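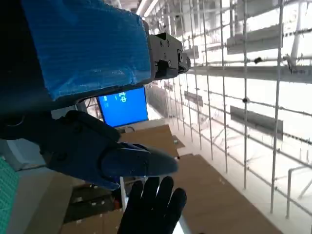 The desk, one more time

My monitor has been on my mind all week, which probably says a lot about my summer! It's the one with the thin dark bezel, and when the screen goes bright blue it lights up that whole side of the room (I don't mind, I've always liked that color). I've had it since December and moved it 5 times, I think, always a little more to one side, and Matěj teases me every time he comes by for coffee. He likes a screen dead straight. I like mine at an angle, and my neck agrees with me.

Next up are the cables, and then the drawer, where I'm fairly sure my good scissors have been hiding since we painted. I'll let you know if they turn up.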